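Brorska Aston: remote demonstration kit with simulated kitchen

Price: $1,316. Sim-only license: $376

Teach a two-armed robot to tidy a kitchen without owning a kitchen, or, for that matter, a robot. The Aston kit is a pair of hand controllers, a foot pedal and a license for our Nagano practice rooms. You move your hands, the simulated arms follow, and every joint position is logged.

Views included

Over the torso. The default for operators. Both arms and the counter stay in sight, so you can line up on the cucumber and still keep an eye on the frying pan.

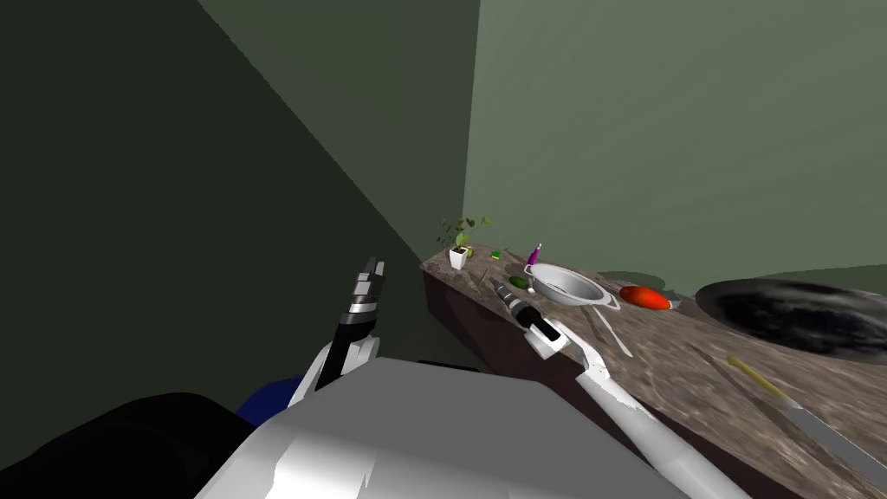
Gripper. Best for the last inch before a grasp. Switch views with the pedal – the left side, please, the right side ends the recording.

Recording a demonstration

Press the pedal, do the task, press it again. A bad take can be deleted on the spot, and you will delete plenty. Zorica Angelovski, who wrote our manual, threw out 228 before she had a set she would let a robot see. 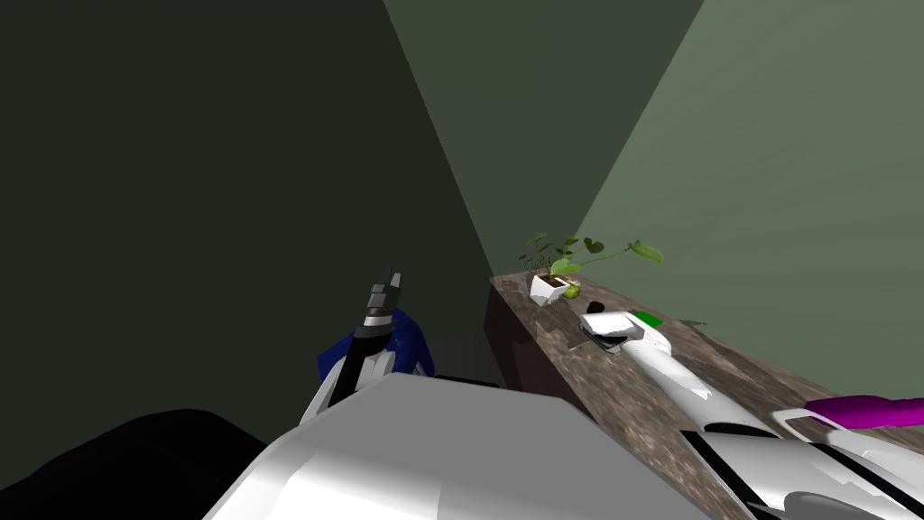 Takes can be trimmed afterward, which helps if you tend to hover while making up your mind. The robot will learn to hover too. It has no opinion on the matter.

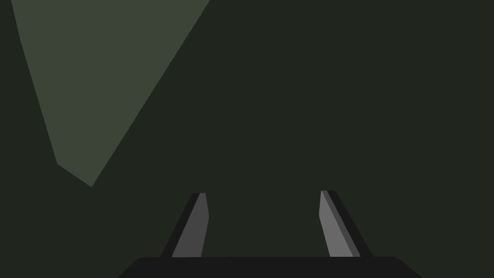 Gripper view, jaws open, nothing held.

In the box

2 hand controllers
Foot pedal
USB cable, shorter than you'd like
Printed manual

Ships from Borkville. Desk not included.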